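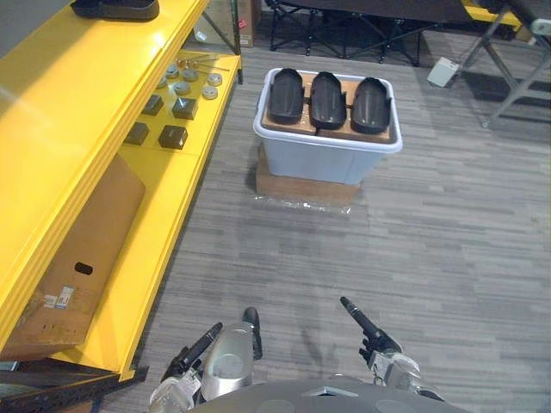
Gaurav Mathur wrote in to say that he'd tried the baby food jar trick for his screws, the one with the lids screwed up under a shelf, and he was back to digging through a biscuit tin inside a month. He wanted to know what he was doing wrong. Nothing, Gaurav! Jars are lovely to look at but they ask you to unscrew something every single time, and when you've got a hinge in one hand and a drill in the other you simply won't do it.

So this month is all about small parts: screws, washers, cup hooks, tap bits, those little pegs that hold up bookshelves. I've been sorting and re-sorting mine for years and I love it more than is probably healthy (my sister says I'd rather sort washers than go to the beach, and she's right).

Open beats closed

If you use a thing every week, keep it with no lid at all. Old muffin tins are brilliant for this. So are the shallow plastic trays that seedlings come in, as long as you line the bottom with a bit of cardboard so the tacks don't fall through. Put lids only on what you touch once or twice a year, and write on the front of the box, never on the lid, or you'll be pulling out the whole stack to read them.

Shallow beats deep

A deep bucket of mixed bolts is a bucket you tip out on the floor. Aim for one layer, two at the most. I measured my favourite tray when I was building a rack for it and it's 192 mm wide, which lets me fit 3 across the shelf over the bench with room for my fingers down each side. Measure your trays first and then put up the shelf. I did it the other way around in the laundry and I'm still cross about it.

Paint your shelves a light colour

Oh, this made such a difference! Dark timber swallows small screws. A coat of leftover gloss in cream, white, yellow, whatever's in the shed, and suddenly you can spot a dropped grub screw from across the room. Gloss wipes clean too. Two thin coats, a light sand in between, and leave it a good week before you load it up or everything will stick.

Stop the rolling

Anything round will find its way to the edge sooner or later. Glue a strip of quarter-round beading along the front of the shelf, or if you're renting, a length of draught-stopper foam with the sticky back does the job nicely. Non-slip drawer mat is good under pins and short lengths of rod. Cut it a touch smaller than the shelf so it doesn't curl up at the corners.

The job tray

Vandana Bajpai taught me this one and I use it every time I take something apart. Before you undo the first screw, get out an empty tray and a strip of masking tape. Lay the tape sticky side up, tack the ends down, and press each screw onto it in the order it comes out. Write beside it with a biro: "back panel", "left foot", "the annoying one". When you put the thing back together you work from the far end of the tape. I did our old mixer this way and had nothing left over, for the first time in my life.

Brass and steel apart

Keep your brass tap fittings out of the steel screw tray, especially if your shed gets damp like mine does in August. They're softer, and the threads get knocked about when they're rattling around with bolts. A sock is fine. A proper little drawer is nicer. Drop a sachet of silica gel in with the steel (save the ones from shoe boxes) and swap it when you think of it.

How many is too many?

I keep a jar of nearly 200 odd screws that match nothing, and I'm allowed one jar. When it's full, the bottom half goes to scrap metal. Pushpa Nishad keeps only what she can name out loud, and her whole collection lives in a fishing tackle box with 9 compartments. I couldn't do it, but gosh, it's tidy.

Labels that stay on

Paper labels go furry. I've tried paint pen straight onto the tin, which is great until you change your mind, and masking tape with clear packing tape over the top, which lasts ages and peels off with a hairdryer. My favourite is still to hot-glue one of whatever's inside onto the front. You don't need your glasses to read it!

A few quick ones

Rub a candle stub on wood screws before you drive them into hardwood.

A fridge magnet inside a sandwich bag picks up spilled tacks. Turn the bag inside out and they drop straight off.

Egg cartons are fine for a day and hopeless for a year.

Keep a spare bolt in your wallet when you go to the hardware shop, so you can match the thread at the counter.

Next month is drawers that stick. Kamlesh Saxena has already sent me a page and a half on soap versus beeswax, so if you've got a strong opinion, get it in early.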